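Trirnlow sidewalk robot open day: pictures from the March demonstration

Mollance opened its sidewalk robot trial at Trirnlow to the public for one morning in March, and I went along with a list of doubts and a flask of coffee. The company wants to run small delivery machines between the Zumden depot and the housing nearby. The handout gave the route as 790 yards one way. It also said the software, which goes by the name Tiwari, had already logged 2,000 trips, though it didn't say where those trips were or how many of them needed a person to step in. I asked twice. I was told a report was coming.

Visitors could stand at the depot gate and follow the robot's own view on a big monitor. The gallery is made up of pictures from the robot's side, with my notes. Click any picture for the larger version.

The brochure promises "real streets, real conditions." Let's say the conditions were kind. It was a gray morning with flat light, and the paving on this stretch is pretty good by local standards.

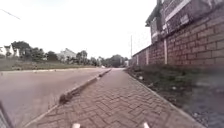 Who is responsible if the robot runs into somebody?
Mollance says it carries the insurance during the trial and that a remote operator can stop the machine at any time. What happens once the trial ends hasn't been settled, and the staff at the gate couldn't tell me who would pay then.

We were told the robot picks its own line along the bricks and keeps clear of both edges. Fine, but a sidewalk with a wall along one side and a road along the other doesn't leave much to pick from. A kid on a scooter could manage it. I'd like to see the same machine outside a school when classes let out, or on trash day with every bin pulled out to the curb. 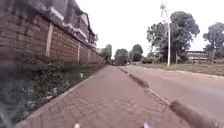 Wall on the left, road on the right, and brick paving straight ahead.

The talk at the gate leaned hard on savings. One slide put the cost of a trip at 36 cents, which sounded wonderful until a man behind me asked whether that covered the remote operator's pay. It did not. It didn't cover the depot rent either, or the people who clean the sensors. Take those out and I'm sure my own car is very cheap to run too.

I had a better time with the technicians. They were open about what gives the machine trouble: low sun, wet leaves, dogs on long leads, and curbs in bad repair. One of them said she'd trust it with groceries but not with anything hot. I wrote that down because it was the most useful thing I heard all morning. 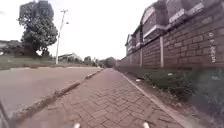 The brick wall side of the route, with weeds along its base and the road across the curb.

A word on the cameras, as several people asked. The company says footage is deleted unless there's been an incident. It also says footage is used to improve the system. I don't see how both can be true for the same footage, and the privacy sheet (one page, large type) doesn't help. If you live on the route, ask for the long version in writing. I did, and I'm still waiting for it.

Then there's the question of passing. The staff say the robot stops for anybody who comes within a few feet and waits until they've gone by. That's polite enough with one person on foot. With a wheelchair coming one way and a stroller coming the other, a robot that stops dead is just one more thing in the way.
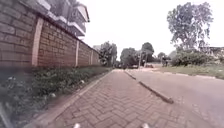 Mollance wants 500 households signed up before it adds a second route, and there was a table with forms by the exit. I took one home and haven't filled it in. The free delivery offer runs for the first month only, and the price after that is left blank on the form.

The next open morning hasn't been announced. If they hold it in the rain, I'll go again and bring the camera.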